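Packing Kitchen Boxes So They Arrive in One Piece
By Aoi Tsuji
November 4, 2024

The kitchen is the slowest room in the house to pack. Start it a week before the truck comes and leave out one pan, one knife and a plate for each person.

Use small boxes for anything heavy. Canned food, cast iron and stacks of plates should never go in a large box, even if there is room. Small boxes are easier to carry up stairs and the bottoms don't give way. Tape the bottom seam twice, then run one strip across it the other way.

Stand plates on edge, like records in a crate. Wrap each one in a sheet of paper, then wrap them in bundles of four. Put a crumpled layer under them and another on top. Bowls can be nested with a sheet between each. Glasses go in last, upside down, with paper pushed inside.

Plain newsprint is cheaper than bubble wrap and it fills corners better. A bundle of 100 sheets did our pantry and one cupboard. Printed newspaper works too, but the ink comes off on white china and you will be washing everything at the other end.

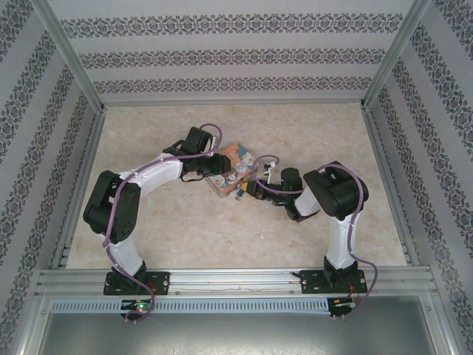
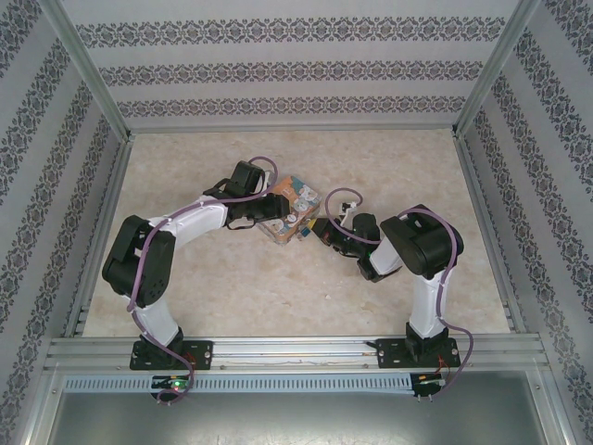

Two arms on one rail, over a marble-patterned surface

Shake each box gently before you close it. If something moves, open it and add paper. The flaps should meet flat without bulging. A bulging box can't be stacked and a half-empty one gets crushed.

Write on the side of the box, not the top. Put the room, what is in it, and a number. Keep the numbers in a notebook with a line for each box. When we moved from Pisarlow to Lostadau in July, the slow cooker lid was in box 2 and the slow cooker was somewhere else entirely, and the notebook saved a lot of digging.

Spices and oils need their own box. Put a square of plastic wrap under each cap, screw it back on, and stand the bottles upright in a plastic bag. Throw out open flour and sugar if the trip is a long one.

Knives should be rolled in a dish towel and taped, with the word KNIVES written on the tape.

Pack the kettle, mugs, dish soap and a roll of paper towels last, and carry that box in the car.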